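Notebook, August. Family law survey, coding room.

Second pass through the Ladberg returns. We have 1,049 usable forms now, down from the last tally after Gráinne Brennan pulled the duplicates. The question we keep getting stuck on is no. 12, whether a couple who live together for years should get the same inheritance rights as a married couple without signing anything.

The trouble is the word "automatic." In the Prullen pilot people read it as "the court decides." In Ladberg a good share read it as "no way to opt out," and they wrote as much in the margin. Those are two different policies and we have them under one code. I recoded 300 forms this morning with a split (12a default with opt-out, 12b no opt-out, 12c can't tell). 69 went to 12c, too many to leave out quietly. They stay in the table as their own row.

Pfister's draft says that cohabitants who don't marry have chosen not to take on the duties, and that the law should respect the choice. I think that holds where both people made it. The margin notes describe a lot of cases where one wanted to marry and the other kept putting it off – hard to call that a joint decision. His reply was that the law can't look into who wanted what, and a signed form is the only fair test. Gráinne's point was that a default rule doesn't look into it either. Left both in the memo, unsigned.

Length of time: the form offered two years, five years, ten years, or "only with children." Should have let people tick the last one together with a number. More than 4 wrote both in anyway and I coded the number first. Note this in the codebook.

Zastness forms still not in. Their clerk wants the consent sheet reworded before she sends them out. New wording is in the shared folder, second paragraph changed only.

To do: rerun the table by age group with 12a and 12b apart. Ask Pfister for the page reference on the registered partnership figures, I can't find it.
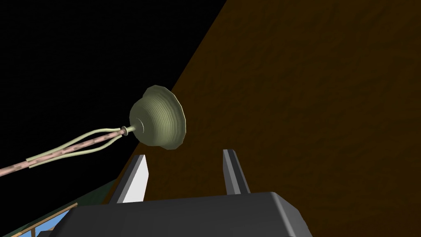 Also ask him whether widowed respondents go in with the married group or by themselves. The pilot put them in with married and I have left it that way for now.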